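Cloltiment Knitting Circle: minutes of the January 2018 meeting 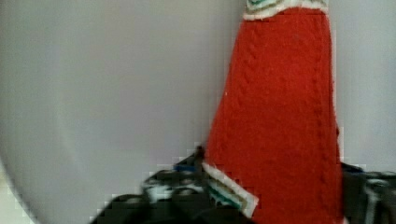
Red cable knit with striped trim.

Present: Natalie Ellwood (chair), Abdelilah Ouazzani (minutes), nine members, one baby.

1. Minutes of the last meeting
Agreed, once "purl" had been corrected in both places where it said "peril".

2. Christmas stall
We sold 73 stockings and have 14 left. Natalie thought this good. Joan thought it would have been better without the mustard ones. The mustard ones were discussed at some length and will be marked down in September.

3. The red pattern
Members liked the cables. There was less agreement on the trim, white with green and brownish stripes, which Joan finds "busy" and Abdelilah finds cheerful. Vote: trim stays, 6 to 3. Anyone making the red pattern should pick off lint before handing in, as red shows everything.

4. Yarn
Two quotes received. Babaei is cheaper but wants an order of 40 balls. Primari will sell us any number we like and charges accordingly. Babaei it is — Natalie to find a cupboard.

5. Storage
Stockings to be packed flat, cuffs unfolded, tissue between the red and anything pale. The blue crate is full. Please stop putting things in the blue crate.

6. Any other business
The good scissors are missing again. No names were mentioned, though several people looked at the same chair.

Tea at half past eight.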